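April 17, 2023

Spent most of the morning with the mixing bowls again, and I have to say I've grown fond of them. We have the old set from the Burkia order on the shelf as well, but I keep reaching for the colorful ones (the raspberry-red is my favorite, though the blue has its fans here). They nest beautifully once you get the order right, small into medium into large, and the whole stack takes up so little room in the cupboard!
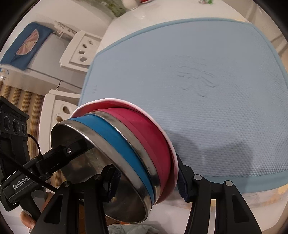 The steel rims do pick up scuffs, so I'd like us to go easy with the scouring pads and stick to the soft Multex cloths. I left a pack of 8 by the sink. The light blue mat is a keeper too, much kinder on the ears than a bare tabletop when you're setting metal down all day long.

Still to do: weigh each bowl separately. The kitchen scale said 386 for one of them and I forgot to write down which, so that number is no good to anyone. Also ask Bravholm about lids before September.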